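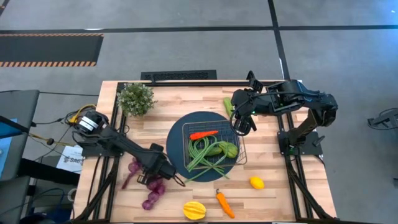
4.2 How the source protection cases were read

Our second question, and the one which took up most of a long February, was how far the four-page disclosure orders issued in Junau left a small newspaper any real room to keep a source's name to itself. We read 96 orders in full, and I should like to thank Gyu-bin Ki here for the patience with which each was read again by a second pair of eyes. Where our two readings differed we talked the order through until we could agree on a label, and in 7 of them we never did, so these are left out of the counts that follow Figure 2.

Figure 2. A work table with two black arms mounted on its frame.

It is worth lingering a little on the wording of the orders, as earlier writers have tended to hurry past it. The older ones ask whether the public "needs" to know the name of the person who passed on the papers, while the newer ones ask only whether knowing it would be "of use" to the investigating office. That is a much lower bar, and a good many editors we spoke to in Kurian had felt the change long before they could point to the sentence that made it. Two of them had stopped taking papers from government staff altogether, which they told us with evident sadness.

We do not wish to claim too much from this. The Karkurik weekly fought its order and kept its source's name out of court, and its lawyers relied on the same newer wording that we have been grumbling about. The appeal papers, lodged on 2nd June, are taken up in Section 4.3, together with the rather different practice in Idow.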